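3.2 Skin closure and follow-up

Wounds in the Ellis arm were closed with Piltex, a braided thread, and those in the second arm with Pleteo. Same knot for both, same spacing. 384 patients in all, 300 of them seen again in March by the same nurse, who had no sight of the earlier notes. The rest were phoned. Phone answers are kept apart in the tables becuase people are poor judges of their own scars, in our view too kind to them.

Redness was scored from 0 to 10. A score over 5 meant a second visit. Fludum gel was allowed in both arms but not in the first week, and we did not check who kept to that. Weak point, see section 5. Itch was asked about but the wording changed part way through, so no itch scores are given.

Length was taken with a paper tape laid along the skin. Straight cuts are easy. For cuts with a bend the tape was pressed to follow the line, end to end, and the fading part at a widened end was was left out unless both readers agreed on it (Figure 2).

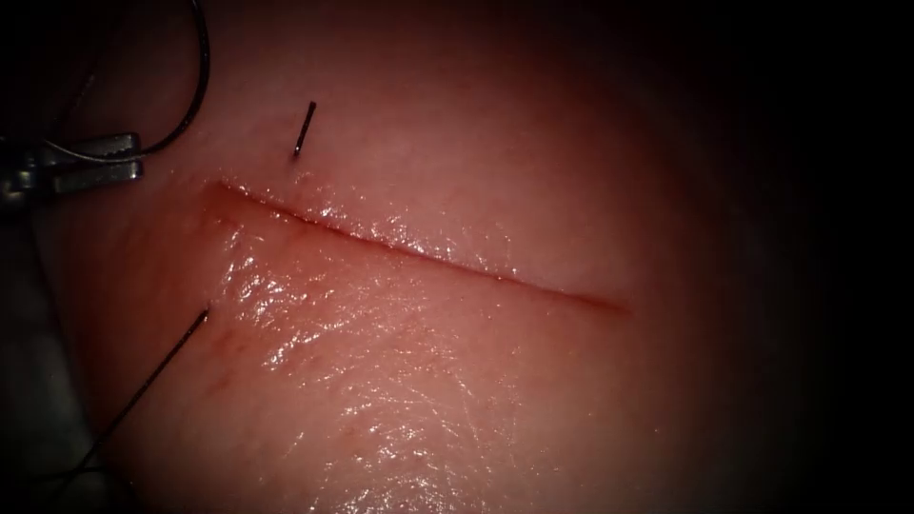
Callum Lockwood
Figure 2. Long thin incision, edges close together, slight bend. Red stain at the left end.

Readers differed most on where a cut stopped. Width gave less trouble. Where they could not agree the shorter length was used, in both arms.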